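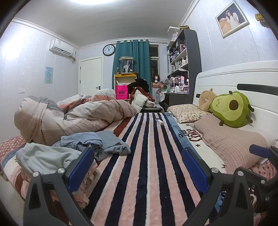

Bed as a folding table: do you make it first or last?

plaidandpatient
Hi all, long post, get a drink. My daughter's bed has become the place where all the clean clothes land, and by the time I get to folding, the duvet is in a heap, there are blue clothes at one end and the plush toys have taken over the pillows. My mother always made the bed first and folded on top of it. I've been folding first and making it afterward, and I end up moving every pile twice. Which way do you do it, and does it matter as much as I think it does at 7 in the evening?

Tae-yang Ra
Make it first, every time! I raised two kids in a very small apartment in Cliledham and the bed was the only flat surface we had. Pull the duvet up, smooth it, toys against the headboard, and then you have a proper table. It takes me 15 minutes for a full basket, and I'm slow because I have the radio on.

cavus_corner
I'm going to disagree with Tae-yang, with love. If you make it first you're leaning on it and dragging sleeves over it the whole time, and then you straighten it all over again. I shove the duvet to one side, lay the striped blanket out flat and fold on that. The bed gets made last, when the clothes are in the drawer.

plaidandpatient
That's more or less my way, cavus, and the blanket does make a nice flat spot. The stripes are handy for lining up pant legs too (I know how that sounds). My trouble is the toys.

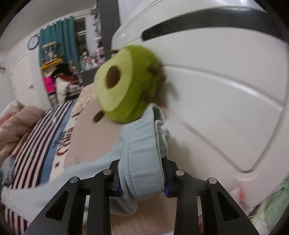 She has a green one that likes to end up on top of whatever I'm folding, and I hate to just toss them on the floor. Do you all have a place for them while you work?

Tae-yang Ra
Pillowcase! Put them all in a spare pillowcase and hang it on the doorknob, then she can unpack them herself at bedtime. Mine thought it was a great game until they were nearly 20.

stefanec_laundry
We bought one of those Prarkum hanging nets and I can't say I love it, the little ones slip through. I'd go with the pillowcase. On the original question, I'm with cavus. Clothes first, bed last, and anything with a ribbed waistband gets folded in thirds so it doesn't slide off the pile.

cavus_corner
Thirds? Halves, surely. Thirds leaves a lump in the drawer.

stefanec_laundry
Not if you start from the hem. Try it once before you scold me!

plaidandpatient
Okay, I'll do blanket flat, clothes first, toys in a pillowcase, and I'll try both halves and thirds this week. Tae-yang, I promise to give your way a fair go too, my mother would be so pleased to hear it.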